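Wanport Allotment and Garden Society
Minutes of the March meeting, upstairs room, Daher Hall
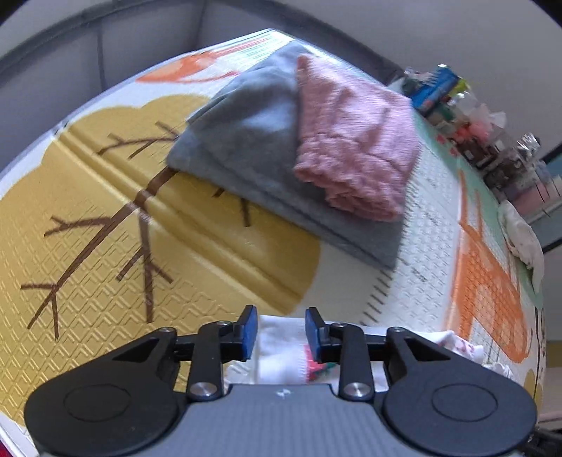 WANPORT, March

Meeting opened at 7:10 p.m., ten minutes having been spent finding the light switch, which has moved since the rewiring.

Chair: Jad Twal. Apologies were received from the Torard Street plots, all of them, in one email.

1. Minutes of the last meeting
Approved with one correction. The word "compost" on page two should have read "compromise." The member who spotted this asked that it be noted that there was no compromise.

2. Water
The Stavdale end has been without a working tap since the January freeze. The plumber has been, looked at the pipe, and described it as "original." Jad believes this means 1876, when the ground was first let for growing. Plumber's quote is $432, parts included, shovel not included. Agreed to accept. Plot holders at the Stavdale end asked whether their rent would be reduced for the dry weeks. The chair said he would think about it, in a tone the meeting understood.

3. Rent
Stays at $28 a plot for the coming year. A proposal to charge extra for corner plots, on the grounds that they get more sun, was opposed by everyone with a corner plot and supported by everyone else. Put off until the fall, when there will be less sun to argue over.

4. The hedge
Discussed for 35 minutes. The hedge along the Daher side is either a valued home for wrens or a disgrace, depending on which side of it you garden. A motion to cut it to shoulder height failed when the meeting could not settle on whose shoulder. A second motion, to cut it "some," passed. To be done after nesting season. Anyone found out there early with a power trimmer will be spoken to, and he knows who he is.

5. Seed order
The bulk order went in late and came back early, with substitutions. In place of the yellow beans we have 1000 radish seeds. Members are asked to take some. Members are asked to take more than that. The packets are in the shed, in the tin marked "Nails."

The seed potatoes are right, apart from being a different variety. Please put them somewhere cool with the eyes up and stop calling the chair to ask if they are ready.

6. Plot inspections
Three plots were found to be uncultivated at the winter walk-round. Two holders have replied to the letter. One is recovering from a hip operation and will be left alone until May. The other says his plot is a meadow. Asked to supply some evidence of this, such as a flower. The third letter was sent back by the post office, and the plot will go to the top of the waiting list if there is no word by the next meeting.

7. Summer show
Same date as last year, same tent, same leak. The classes were gone through and the following changes made:
Longest bean: to be measured straight, without pulling.
Victoria sponge: jam filling only. Last year's lemon curd result stands, but it will not be repeated.
Heaviest squash: must have been grown in Wanport. The meeting did not wish to go into why this needs saying.
Judges are still wanted for preserves. The last one has moved to Stavdale and left no phone number.

8. Any other business
The padlock code has been changed. It will not be written in these minutes, as it was last time.

Somebody has left a good wheelbarrow by the gate. Three members claimed it. It will stay in the shed until two of them stop.

A request for a second picnic table was turned down on cost. A request for a cover for the first picnic table was turned down by the same people.

Jad asked that members close the gate behind them. He has asked for this to be included in every set of minutes until further notice.

Meeting closed at 9:05 p.m. Next meeting is on a Friday, same room, 7 p.m. Please bring your own mug.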